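Matching interior paint after a patch

The Ruddock flat I bought two years ago has been discontinued, so I tested replacements on drywall offcuts. Two coats each, 20 minutes under a lamp, then left overnight.

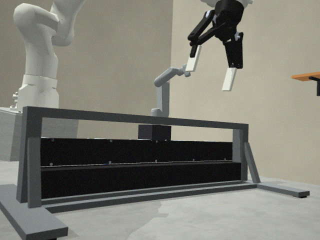
Sheen matters more than hue at a corner. Two walls in the same paint will read as different colors when light hits them unevenly -- the beige-gray wall on the left and the warmer one on the right show the size of shift I mean.

Fevier came closest, at a 10 percent tint reduction.
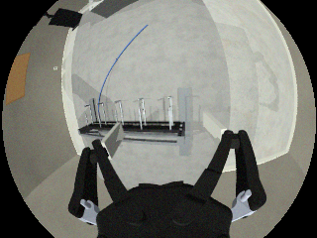 Touch-ups on countertops follow other rules. A mottled gray like this surface hides a small fill well; a solid color does not. I used Aka filler on mine and sanded it flush in April.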